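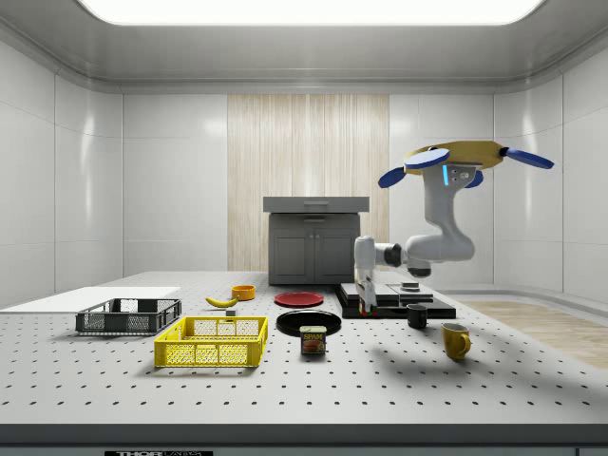

Simulation render: Galberg Robotics Group

18 Oct 2018

Pankaj Agarwal had been up late with his simulator the night before we spoke, and he apologized twice for yawning before he got going – and once he got going, there was no stopping him, which I must say I enjoyed very much.

He and Sotiris Petridis have spent the better part of a year at Galberg on a method they call Rana. The idea is to let a robot arm with a four-fingered hand practice tidying a table inside a computer, over and over, before it ever touches a real dish. Mugs, plates, a bowl, a banana, a can of SPAM, a couple of crates to put things in.

“People ask me why the banana,” Agarwal told me, laughing. “Well, it's curved, it rolls a bit, and there's no handle. A mug is kind to you. You can always go for the handle.”

What Rana does differently is change its mind. The older planner, Kimix, picked a grasp at the start and stuck with it to the bitter end. Rana keeps 20 candidate grasps alive while the arm is moving and drops the poor ones along the way. Over 1186 simulated trials in July, failed pickups fell by nearly half.

Petridis, who joined us with a sandwich, is the more careful of the two. “The plates still give us trouble,” he said. “A plate lying flat is a terrible thing to pick up. You try it with two fingers and no fingernails!” He wants to see the new version push a plate toward the edge of the table first, the way most of us would at home, and he has 11 variations of that push waiting to be run.

The real arm comes next, over at the Tarnari lab. Agarwal can hardly wait. Petridis would like another month.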